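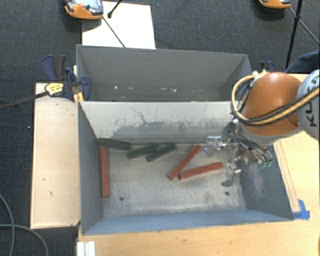

The double bin at the Olmont annexe, red and green blocks in the front compartment.

The Method of Record

By order of the Bralis Institute, the arm was to be taught without instruction. It would be given two bins and a supply of blocks, and it would try to lift them. Each attempt would be entered as a success or a failure. No member of staff was to assist it.

The method was approved in January. It required 3000 attempts, divided into sessions of 200, and a written return at the close of each session. The returns were submitted on the proper form.

For the first sessions the results were poor and the wording of the returns did not vary. Then the clerk on the night desk wrote, in the space reserved for faults, that the arm had begun to wait. Before each descent it held still above the blocks for 44 seconds. The program contained no such pause.

The Institute replied that waiting was not a recognised outcome. The clerk was reminded that there were two columns.

The pause grew to 60 seconds. The rate of success rose with it, and the Institute, having received the figures, asked that the matter be left alone until the final session.

The last return is dated 7/14/18. Both columns are filled in a neat hand. Between them the clerk has ruled a third, very narrow, without a heading, and has placed in it one small tick for every attempt.

The return was accepted and filed.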